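Getting grass stains and mud out of soccer kit — quick version

Posted by Armelle Coste, June 5, 2022

Three kids in the house, two of them on teams, so this is stuff I do every week. Quick one today, got a game to get to.

Mud first. Let it dry. I know, you want to get at it right away. Don't. Wet mud just spreads. Hang the shirt over something, leave it overnight, then knock off what you can with a stiff brush. Back of a butter knife works on the thick bits.

Grass stains. White vinegar and water, half and half, dabbed on. Fifteen minutes. Then a little dish soap, rub from the outside in so the ring doesn't get bigger. Cold rinse. Never hot untill the stain is gone — heat sets it and then you own a green shirt.

White shorts are the worst. Oxygen bleach powder, warm water, soak for a few hours. Not chlorine bleach, it turns a lot of polyester yellow. Ask me how I know (the Briston away kit, season before last, 20 shirts, I had offered to do the whole team's).

Printed numbers. Inside out, always. No dryer. No iron on the print. If a corner starts lifting, put baking paper over it, warm iron, press for ten seconds and let it cool before you touch it. Works more often than not. The number on my middle one's Lallia shirt has been stuck back down twice now.

Socks. Turn them right side out and shake outside before they go anywhere near the machine. The rubber crumb from turf fields will clog your filter. Clean the filter anyway, mine was disgusting in August.

Shin guards. Wipe with soapy water, stand them up to dry. Baking soda overnight if they smell. The sleeves come off most of them and can go in with the socks.

Cleats. Not in the washing machine please. Take the laces and insoles out, old toothbrush, lukewarm water. Stuff with newspaper, change it after an hour or so when its soaked through. Keep them off the radiator, the glue goes and the sole peels.

Goalie gloves. Different animal. Rinse under lukewarm water while you're wearing them, press the water out — don't wring — and dry in the shade. Store a tiny bit damp, palms not touching each other.

Fabric softener, skip it. Coats the fabric and the sweat just sits there. Half a cup of vinegar in the rinse instead. The smell's gone by the time its dry.

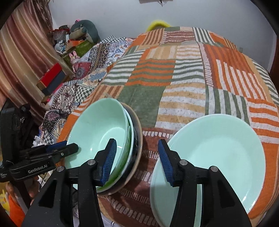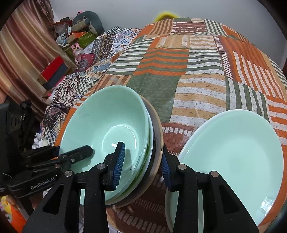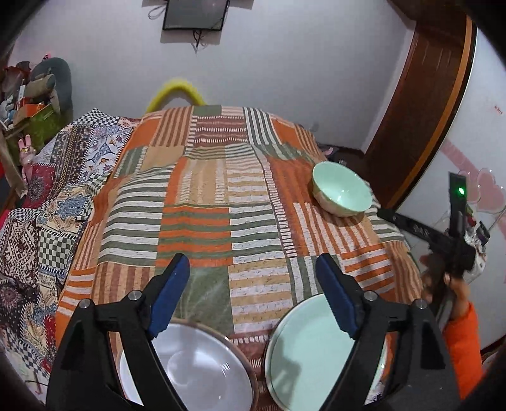

Last thing, the bag. Everyone forgets the bag. Empty it the same night, even if you do nothing else. Turn it upside down outside, wipe the bottom with the vinegar mix, leave it open. I keep a plastic grocery sack in the side pocket for wet stuff so it doesn't soak into everything.

And put a name in every single item. Laundry marker, inside the waistband, go over it again mid season. We've had somebody named Szczepańska's left shin guard since spring. If it's yours, email me.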